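How to plan a budget for hand-held gripper kits

When our small group at Baran decided to record household tasks, I was asked to prepare the purchase list. I had bought computers and furniture before, but never grippers. My first list was one page and it was wrong in many places. In this guide I write down the steps I follow now, in the order I do them, so that you can prepare your own list in one or two afternoons.

Before you start

You need a spreadsheet, the quotes from your suppliers, and one colleague who will really hold the tools. Please do not make the list alone at your desk. The person who holds the gripper for a full morning knows things that the price sheet does not say.

Step 1. Write the tasks first, then the equipment

Open a new sheet and write every task you want to record in the next half year. Use simple words: put the sock in the box, pass the packet from one hand to the other, take a jar from the shelf. Behind each task write "one hand" or "two hands".

This second column decides the largest part of your budget. In our first plan I counted one gripper for each operator. Then we looked at the tasks again and more than half of them needed two. A packing task, for instance, looks easy for one hand until the item is thin or slippery and the other hand is already busy. 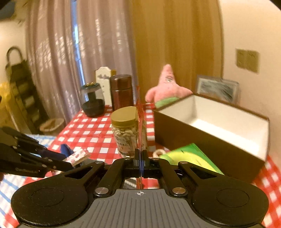
Two grippers at one table: a thin red sheet in one, a small white packet in the other.

If your list has even a few two-hand tasks, budget in pairs. It is cheaper to order pairs from the beginning than to add single units later, when the shipping is charged again and the new unit may come from another production series.

Step 2. Count stations, not people

A station is one table with everything that belongs to it: grippers, a charging place, storage and the objects. Two operators can share one station if they work at different hours. We have 2 stations and this is enough for us, because one team comes in the morning and the other after lunch.

For each station make a separate block in the sheet. Do not mix the blocks, even if the content is the same. Later, when somebody asks what it costs to open one more station, you can copy one block and give the answer the same day.

Step 3. Ask for quotes in the same form

We asked two suppliers, Foten and Divlow. Their quotes were difficult to compare. Foten gave one price for the full kit, while Divlow listed every part separately and left out the cables. I lost a whole Wednesday on this.

Now I send a short form and ask every supplier to fill in the same lines:

Gripper, complete and ready to use
Spare finger set
Pads and other parts that wear
Mount and cables
Carrying case
Shipping and customs
Warranty, in months
Delivery time, in working days

If a line is empty, I write back and ask. An empty line almost never means that the item is free. For delivery, Divlow promised 40 working days and Foten promised 65. The longer time was acceptable for us, but only because we had asked before the room was booked.

Step 4. Plan the parts that wear

Fingers and pads touch everything, so they have the hardest life. Put them in the budget as a running cost and not as a one-time purchase. Our spare finger set costs 125 dollars, and we keep one closed set at each station. When it is opened, we order the next one.

Small screws and pins should also be on the list. They are cheap, but a missing pin can stop a station for a week.

Step 5. Give the objects their own line

This is the line I forgot completely the first time. The recordings need things to pick up, and these should be different in shape and in softness. A stiff box and a glass jar behave very differently from clothes. 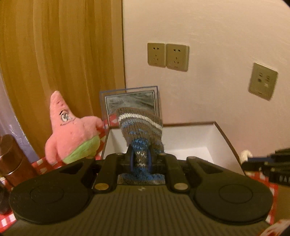
Soft items deserve extra attention in the plan. Knitted things bend over and hang in their own way every time, so operators need more attempts with them, and more attempts mean more hours. I write the extra hours directly beside the object, in the same row. In this way the labor cost does not hide in another sheet.

Most objects can come from a normal store or from home. Keep the receipts – our accounting office at first refused a line with the name "toys and socks", and accepted it after I changed the name to "recording objects" and attached the list.

Step 6. Look at the room

Count the wall outlets near each table before you order chargers. Write down which plug type they take and compare it with the quote. Check also where you will keep the tools at night. A shelf with a door is enough, but it must be on the list if you do not have one.

Step 7. Buy in two rounds

Order one complete station first. Use it for a month, then correct the sheet and order the rest. We did this for our Ciltham project and after the first round I changed nine lines, mostly cables and storage. Ask the supplier to keep the price valid for the second round – in writing, with the end date of the offer.

Save the old version of the sheet too. When you plan the next year, begin with the differences between the two versions and check those lines before the others.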